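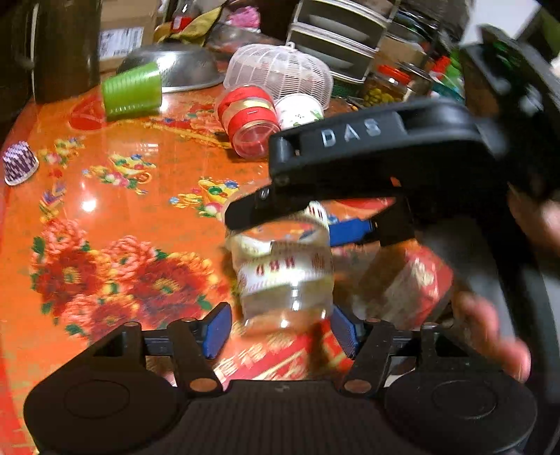
Two hand-held grippers at a clear plastic jar, tabletop work at Clarkport.

Progress report to Mendes: hand-held gripper comparison
Project: Gisport
November 20, 2021

1. Work in this period

The comparison of fingertip pads moved from the bench to household tabletops. The test set now has 13 items, of which 11 have been run with both pad types. The remaining two are thin-walled cups, held back until the closing force limit has been checked again.

Each item is approached from the front and from the side, with seven attempts per direction. Pads are wiped between items. The operators' notes are entered into the Predberg log sheet on the same day.

2. Findings so far

Textured pads held clear, smooth-walled containers with less closing force than the flat pads. The difference was small on cardboard and absent on cloth. Side approaches took longer than front approaches on every round item. The main cause was the width of the housings, which limits how low the tool can be brought before it meets the table.

Using two grippers on one object reduced tipping, but the linkages can touch if both operators' tools come in below the rim. A working rule was adopted: one tool stays low, the other comes from above.

Pivot play was measured at the start and end of the period. No linkage needed adjustment. 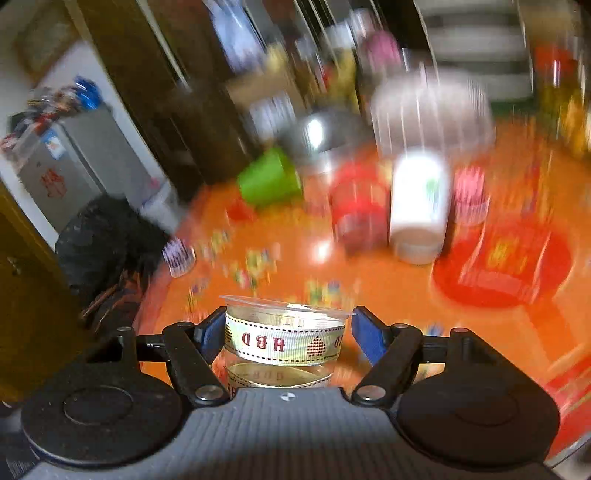 Will the change to textured pads affect the approved budget?
The cost of the pads falls within the consumables line, and no transfer between lines is requested.

3. Next period

Run the two remaining items. Repeat the side approaches with the narrower housing once Predberg has delivered it. Compare the wrist camera at two exposure settings, as fast hand movement still blurs small objects near the fingertips.

The item list and the force readings will be sent with the next report.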